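Subject: Re: [gripper-users] Ustar vs Grirska fingers, wrist camera focus and visual homing

> We have both finger sets on the hand-held tool now and will have to pick one
> before October. The Grirska pair closes squarely but the tips leave the image
> at full opening, so the width estimate drops out exactly when the operator
> is lining up. Has anyone run the Ustar blocks with the stock camera mount?
> Do the tips stay in view, and does the matte finish hurt edge detection?
> We log at 50 Hz over Vodport and would like to keep the controller as is.

Yes, on two tools, with the stock mount and the same Vodport logger.

With the Ustar blocks open, both tips stay in the lower part of the image, well clear of the side edges. The outer side of the right finger does run off, but the width fit doesn't use it. We fit the narrow top strip on each finger and take the inner corner as the reference point.
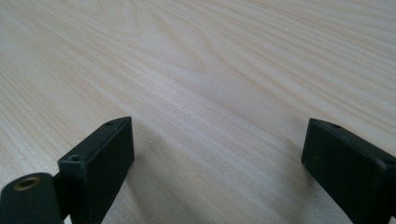 Ustar fingers open over the bench, nothing in the gap.

On finish: the dark blocks against a pale wood bench are the easy case. Over 2000 open/close cycles the fit failed 2 times, both with a black tray under the tool. If your work surface is dark, put a strip of light tape along the top of each finger. Do not use the small holes in the top strip as markers. They are dark on dark and the detector loses them as soon as the light drops.

Watch the shadow as well. With an overhead lamp behind the tool it falls next to the left finger and has soft edges. Our first threshold took it for part of the finger and read the gap narrow. Raising the gradient cutoff fixed it and needed no change to the lamp.

The Grirska set does grip thin parts better and I would not throw it out. We tried it on the MacPherson arm, where the camera sits farther back, and the tips stayed in view there. On the hand-held tool I would use the Ustar set.

Controller: no change needed. The zero offset is different, so rerun homing after the swap. Ours went to 511 counts at full open. If you get a value that wanders between runs, check the bracket screws before touching the gains.

I can send the fit script and one raw log if you want to compare against your own.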